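Painting the dining room dark red, talk me out of it (or into it)

plarncombe_pat
Ok so we closed on the house in March and the dining room is the last room that still has the builder's beige. I want red. A deep, dusty, old restaurant kind of red, with some texture to it so it doesn't look like a fire truck. My husband thinks I've lost my mind. The room is 12 feet on the long side, one window facing north, white trim. Has anybody lived with a red dining room for more than a year? Did you get sick of it?

tsolakis_s
We've had ours nine years and I still love it. Do ALL the walls though. One red wall looks like you ran out of money. Ours is ragged, two shades, the darker one dragged over the lighter with a dry brush while the base coat was fully cured. Took me a whole weekend and my shoulder has never forgiven me, but people still ask who we hired.

Dragging sideways gives you a totally different feel from up and down, by the way. Up and down looks like fabric. Sideways is moodier, more like old plaster.
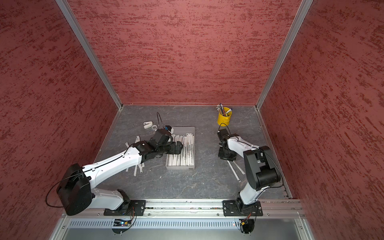 Anyway, the trick is to keep a wet rag in your other hand and step back every few minutes. I didn't step back enough on the first wall and there's a patch by the light switch that looks like a map of Florida. We hung a clock over it.

mudroom_mel
Going to disagree with Savvas. Red ate all the light in our north-facing room. It was gorgeous at 7 pm with candles and like sitting inside a liver at 9 in the morning. Lasted two winters. And covering it took a tinted primer plus three coats, so think about future you!!

plarncombe_pat
"Inside a liver" is not helping my case at home, Mel, lol. We really only eat in there at night. What primer did you use underneath, Savvas?

tsolakis_s
Gray. Everybody tells you white and everybody is wrong. The guy at Stamatopoulos tinted mine a medium gray and the red covered in 2 coats.

mudroom_mel
Pink primer works fine too, I've done both. Gray is better for the really deep ones, I'll give you that.

wichai_paints
I did faux finishes for a living for a long time and I'd spend the money on glaze before anything else. Straight paint dries too fast for dragging. Mix in glaze and you've got time to fix a mistake before it sets. Also do a sample board, a big one, and lean it in the room for a week. Move it to each wall.
Wichai Saithong

plarncombe_pat
Sample board it is. I'm picking up a quart tomorrow and hiding it from my husband until it's dry. Will report back!

mudroom_mel
Look at it before breakfast, that's all I ask.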